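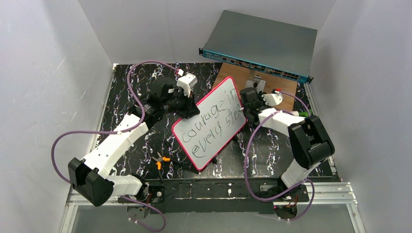

Anderson Rangel told me once that he never trusted a whiteboard he couldn't pick up, and I've been stealing that line for my classes ever since. So, chapter 3: small boards! I taught in Hokville for 20 years with one giant board on the wall, and I'd call on the same few kids to come up and write. Then one January I bought 27 handheld ones (over 30 if you count the spares in my closet) and suddenly everybody was writing at once. We'll start with choosing a size and a frame, then get to markers, which I have opinions about.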